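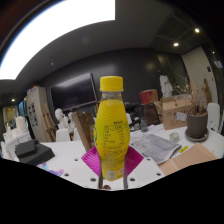
Which screen protector lost the least touch sensitivity after repeated removal? The Grolik tempered glass sheet, at 0.33 mm, registered 2289 of the test taps; the Bemo film registered 1384.

3. Method
Each protector was fitted and removed eight times by Kadir Sezer. Taps were applied on a fixed grid at constant force. Edge lift was measured at three corners; the fourth was used for peeling and left out.

4. Limits
One handset only. Adhesive age was not controlled.

Related reports
Phone case drop tests (Ea Ladefoged)
Charging cable wear

We use cookies. Accept | Settings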